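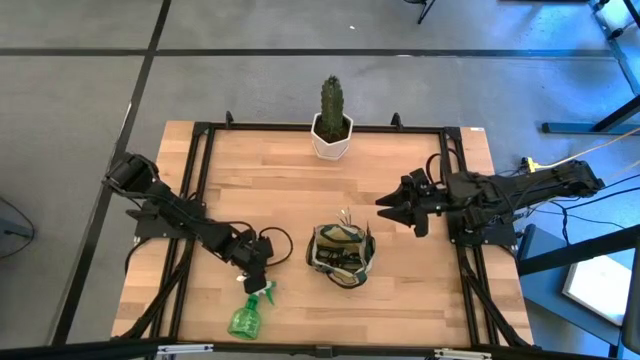

Slide 4 – spray bottles!

OK, my favorite part. Ask the room: who has a spray bottle at home with no label on it? (Wait for hands, there will be plenty.)

Green see-through ones are great, you can check the level without picking them up. Ribbed sides help too – so much easier to grip with soapy fingers.

Say the wood thing slowly. Spray the cloth, then wipe along the grain. Butcher block hates a puddle!

Tell the Gukgate story here, 28 tables wiped before lunch and everybody still cheerful. Keep it to 2 minutes.

Store them standing up, nozzle turned to off. Then pass the cloths around and let people try it.

Next slide: Casado kitchen, shelves.

23 shares | 2 comments
© Curitz 2018 – Contact – Back to top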